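Lamai Suwannarat had the break room for 30 minutes before the morning shift came up, and she meant to use all of them. It was January and still dark outside. She had been at Jokano for 32 years, and this was the last breakfast she would set out there.

Nuanchan had told her to leave it to someone else. Lamai had said she would, and then she had stopped at the Srithong bakery anyway.

"You got the same thing again," Nuanchan said from the doorway.

"I got what they had."
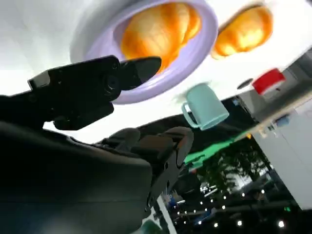

Lamai had never liked a crowded table. When she started, people ate standing up, out of paper bags, and she had put up with that for one winter before she brought plates from home. The lavender one had a wide rim, and that was why she had picked it. A croissant could sit in it and the crumbs stayed put. The teal mug had come later, from Thongchai, who bought it on a trip and then decided he only drank from glasses. He never asked for it back.

"What happens to the plates?" Nuanchan asked.

"They stay."

"They'll get chipped."

"Then they'll be chipped plates."

Nuanchan came in and sat down. She kept her coat on. She had taken over the order book in the fall, and she had been up late with it — the Grorkance account was off by 93 dollars and she couldn't find where. Lamai knew where. It was the delivery charge, which was always entered twice. She thought about letting Nuanchan find it on her own, and then she told her.

"Every time?"

"Every time. I used to fix it with a pencil."
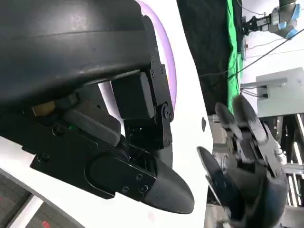 Nuanchan wrote it on the back of her hand. Down the hall the elevator opened and someone laughed. It was Thongchai, early for once, with Tsegereda behind him telling him to keep his voice down.

"They have a card," Nuanchan said. "You're supposed to be surprised."

"Who signed it?"

"Everybody. Thongchai signed it twice."

Lamai moved the purple plate a little closer to the empty chair beside her, and then she sat down too. Her feet hurt. She could hear them outside the door, arguing over who should go in first.

"Take your coat off," she told Nuanchan. "You're staying to eat."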